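Start-of-take rules for handheld gripper demos: what do you all enforce?

I've been put in charge of writing the collection rules for our tabletop tasks, and I'd like to steal from people who have done it longer. Tabletop as we set it up, flowers and a lidded box: 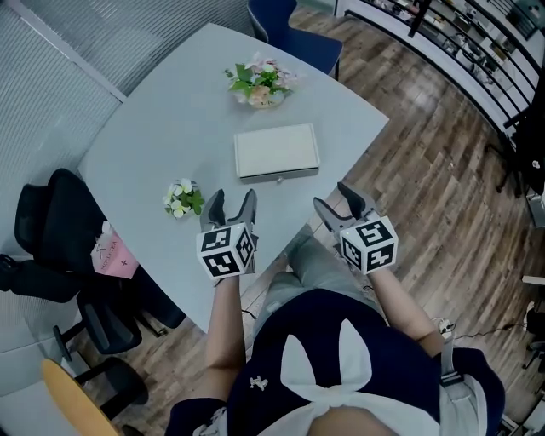
My draft so far

1. Marker cubes face out and stay clean. No sleeves, hair or straps over them.
2. Both grippers over the tabletop before you start recording.
3. Cables go down and away from the hands, never across the work surface.
4. Chairs that aren't being used get pushed back from the table.
5. Two seconds of stillness at the start and at the end.
6. If you fumble, finish the take and flag it. Don't stop in the middle.

We have 192 takes in so far and I'd like the rules settled before we do any more. Tear it apart please!

posted by cubecorner

---

sevstead_ops wrote:

Number 2 is too vague. "Over the tabletop" with which part? Look at your own picture, the right-hand fingers are out past the edge of the table and over the floor. Your operator might well think that's fine, and under your wording I couldn't say they were wrong. We tape a start mark for each hand and the fingertips go on the tape. Takes about a minute to set up and the arguments stop.

---

cubecorner wrote:

Ha, fair, I looked at that picture ten times and only thought about the cubes. How do you handle tape when the task moves to another table though? We change tables a lot.

---

sevstead_ops wrote:

New table, new tape. I keep a strip of cardboard with the spacing marked on it so I'm not measuring every time.

---

idrishughes wrote:

I'm going to disagree with the tape. We did fixed start marks for our first 100 takes at Cemow and I ended up hating them. Every single take began with the same reach, and then the policy got weird whenever the arms started anywhere else. Now I let people start wherever is comfortable, so long as both cubes can be seen from the head camera. A gripper hanging off the side of the table is a perfectly good start pose to me, I want some of those in there.

What I do care about is your number 4. Loose chairs, bags, all of that. Not for the data so much, I just don't like people swinging their elbows with stuff tucked in next to them. There's a shopping bag right up against the left edge of your table, and if somebody catches it with a forearm that's your take gone.

- Idris

---

sevstead_ops wrote:

Idris, varied starts are great if you vary them on purpose. "Wherever is comfortable" means every operator finds one favorite spot and uses it all day. I've plotted ours. It was two blobs.

---

idrishughes wrote:

OK, that I can't argue with, mine probably look like that too. Maybe a few taped spots and you rotate through them?

---

Mererid James wrote:

Hi, I look after safety for a group that uses the Hemach grippers, so I read this with a different hat on. Rule 3 needs more in it. "Down and away" doesn't say where the cable ends up, and a cable that goes down ends up on the floor. You've got a thin dark one trailing across the planks at the lower right, and office chairs with casters on the other side of the table. I'd want it clipped to the chair or taken up to a belt. We also ask people to take both grippers off before they stand up, every time, even for a water break.

And please put a break rule in. Ours is 2 hours maximum with a proper rest in the middle, and people's wrists still complain.

---

cubecorner wrote:

Break rule is going in, I can't believe I left it out. Do you count resting time with the grippers on your lap?

---

Mererid James wrote:

No! Off the hands or it doesn't count.

---

ngo_bench wrote:

Small one about rule 5. We use the Ngô scripts for trimming and two seconds was never enough, people count fast when they're bored. I say three out loud and get two. Also rule 6, what does "flag" mean for you? We had 106 flagged takes once and no note on any of them, so somebody (me) had to watch the lot to find out which were drops and which were somebody sneezing.

---

cubecorner wrote:

Flag is a checkbox right now, so yeah, I'm headed for the same hole. I'll add a short list: drop, missed grasp, marker hidden, other.

Revised version of 2, tell me if you hate it: "Start from the taped spot called out for this take. Both cubes visible to the head camera." Five spots, one of them off the table edge to keep Idris happy. Rule 3 now ends with "clipped, nothing on the floor within reach of a caster."

---

idrishughes wrote:

I'm happy. Add bags to rule 4 and I'll copy the whole thing for our January round.

---

sevstead_ops wrote:

Still think five is a lot of tape for a table that size, but I'll try it and report back.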